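For release: August

**Boker puts its white cubby shelf back in the catalogue, and I get to tell you about it**

G'day from the Boker workroom! I'm the one who answers the phone here and writes these releases, and I've been nagging for this one for ages. Our tall white cubby unit, the Maruyama, is on sale again from this month, in the same plain white as before, with a new leaflet in the carton on using it as a pantry and fruit store. People have been asking for it ever since the last lot sold out, and a fair few of you have been ringing me at home (you know who you are).

It's a grid of open square compartments in white laminated board, four rows high. No doors, no drawers, no little baskets you have to buy separately and then lose. You see what you've got and you grab it. Apples look terrific in it, by the way. We've had red ones and green ones sitting in ours and I keep eating the stock. 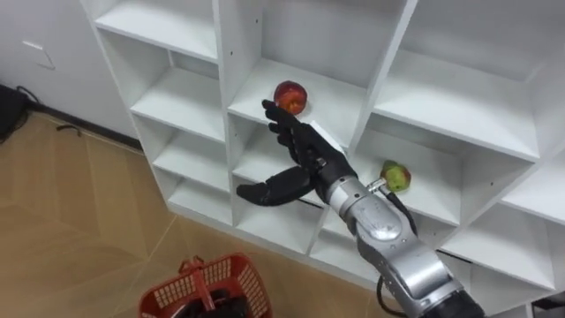

*Words by Misaki Ikeda, Boker*

Now, the screw holes. Yes, they show on the uprights, small and dark, and yes, we had the argument about cover caps again. Rhun Hughes, our designer, wanted them left plain so you can find them in a hurry when you're moving house, and I've come round to his way of thinking. If you'd like caps, ask at the counter and we'll pop a bag of 45 in with your order at no charge. They're white, they push in with your thumb, and they do come out again if you change your mind.

Putting it together takes two people and a cuppa. Do it lying flat, stand it up once the back edges are square, and please, please fix it to the wall. It's a tall piece of furniture and kids climb. The wall bracket is in the same packet as the screws, and Erari, who look after our deliveries, will fit it for $30 if you're not handy with a drill. Renters, have a yarn with your landlord first.

The fruit side of things came from Mafalda Garcia, who wrote the leaflet. "One compartment, one kind of thing," she told me. "If the apples get a square and the onions get a square, the kids can put the shopping away without asking me where anything lives." She also reckons you should leave a few squares empty for whatever turns up (a cake tin, the mail, somebody's hat), and I've been doing it at my place ever since. She keeps bananas well away from everything else, and she'd like you to wipe the shelves with a damp cloth and a drop of dish soap. No scourers on the laminate!

And get yourself a basket. Any light plastic one with a handle and holes in the sides will do. Fill it in the garden or at the market, carry it straight to the shelf and unload from there, and you've saved yourself three trips to the bench. 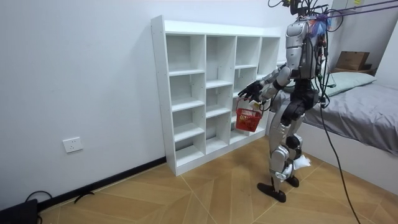
*Page last changed: August, 4.45 pm (delivery areas corrected)*

We've got 522 units in this first run. The first 100 orders get the leaflet signed by Mafalda, which was her idea, and she's already complaining about her wrist. Pick-up is from the Brerkov showroom, round the back by the loading dock, and delivery covers the metro area plus the coast as far as our truck goes. Ring before you drive in from the country, as I'd hate you to miss out.

Media wanting a chat, or a shelf to borrow for a kitchen story, should ask for Aoi Takeda at the showroom. For trade orders it's Citlali Tapia. For anything else you'll get me, and I'm happy to natter about cupboards till the cows come home.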